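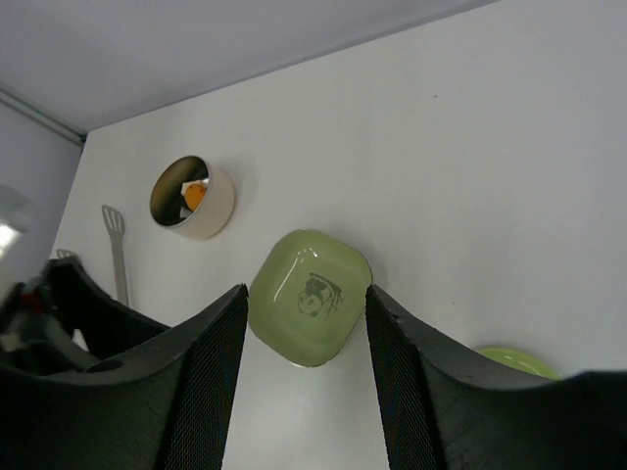
Tavion Hutchins
Tableware finishing and wear testing, Losard workshop

February 13, 2021

Printed square plates, light green, panda drawing. Continued from the September pages.

Picked up where the last entry stopped. The green plates have been through the washer again and the counter on the machine read 543 when I opened the door. I wrote that number on the tape on the lid too, as the display goes blank if the bench power is switched off at the wall. Please don't reset it until the set is finished.

Print first. The drawing is a single dark gray on the green, centered. Round face, dark eye patches, and the swirl on top that runs out to the right. For the log I am calling the swirl "hair" throughout. The older pages say "hat" in some places and "headpiece" in others and it made the defect sheet hard to sort. Whatever the artist meant, it is hair from here on.

Wear on the print is uneven and follows line weight. The eye patches are solid areas and hold up. The thin outer end of the hair goes first. On plate 39 the last part of the curl has lightened enough that I can see it with the plate held at arm's length. Under the loupe the edge of the line is broken up and there is green showing through. The same part of the curl on plate 20 is fine, and plate 20 sat in the same rack on the same side, so position in the washer does not explain it by itself. I would like to know if those two came from the same print run. The Goson delivery note gives one lot for the whole carton, but the carton had been opened and retaped before it reached us.

Checked the gloss by eye under the bench lamp, then with the meter. Eye method: stand the plate up, tilt it until the lamp reflects along one edge, and look at the outline of the bright patch. A clean surface gives a sharp outline. A worn one gives a soft outline with a haze outside it. The reflection is easiest to read near the rim, where the surface turns. Meter readings are on the separate sheet. The meter needs a flat area larger than the one between the drawing and the rim, so half of every reading is taken over the print. I don't trust the numbers for comparing one design with another. For comparing a plate with itself over time they are good enough.

Rim. Slightly raised all the way round, which we knew. What I had not noted before is that water stays behind in the corners after the cycle when the plates are racked square to the bottom of the basket. Turned with one corner pointing down they drain to that corner and the other three come out clear. All of the remaining runs are to be racked corner down. The Tomimwood rack has slots that are too wide for this and the plates lean on each other and touch at the rim, so I put a strip of foam tube along every other wire. Crude but it holds. If someone orders another rack, measure the slot and not the wire spacing. The catalog lists the spacing.

Detergent. Finished the Pennington tub and opened the second one. Same label, slightly coarser powder. I don't expect it to matter but the change falls at this entry, so if the wear rate moves after this point look there first. The scoop in the new tub is smaller than the old scoop. I kept the old scoop and threw the new one out – use the one on the hook.

Stain test, done on a plate held back from the washer. Tomato paste, mustard, black tea, each left for 20 minutes and rinsed under the tap with no rubbing. Tea left nothing. Tomato left a faint ring that came off with a cloth. Mustard left a yellow mark that showed most where it crossed onto the face. On the green background it is hard to see at all, which is good for the customer and bad for me, as I had to use the side lamp to find the outline. Going to repeat the mustard with a longer wait and put the whole spot on the drawing.

Cutlery test not done. The fork jig has a stripped screw and the spare is the wrong length.

Handling note, mostly for whoever helps with the next unload. The rounded corners are comfortable to pick up by, and everyone does it, me included, but thumbs then land on the corner radius every time and we get a greasy patch exactly where I want to read the gloss. Pick up by the straight sides. Stand them on edge in the cooling tray, drawing facing the wall, in the order they came out. The order matters. Last time two got swapped and I spent most of an afternoon matching scratches under the loupe to work out which was which. Numbers are in pencil on the back and the pencil does not survive the washer, so they have to be rewritten after every run. I tried the paint marker. It survives, but it rubbed off onto the face of the plate behind it. Went back to pencil.

Bench lamp moved. I had it clamped to the shelf and it was throwing the shadow of the shelf bracket across the lower row. It is now on the left upright. Every eye reading from this entry on is with the lamp on the left, so don't compare them directly with the September ones. I reread six of the old plates with the lamp in the new place so there is some overlap to work from. Those are marked with an L on the sheet.

Still open:

Ask Goson about print runs inside the lot, plates 20 and 39.
New screw for the fork jig.
Mustard again, on the drawing, longer wait.
Decide on a limit for the curl. At present "visible at arm's length" counts as a fail, and arm's length depends on whose arm. I marked a line on the floor with tape and a second one on the bench, and would like someone else to read the plates from there before I write it into the method.
More foam tube. There is enough left for one rack.

Washer loaded again before I left, corner down, old scoop, level. Door latch needs a push on the right side or the cycle won't start.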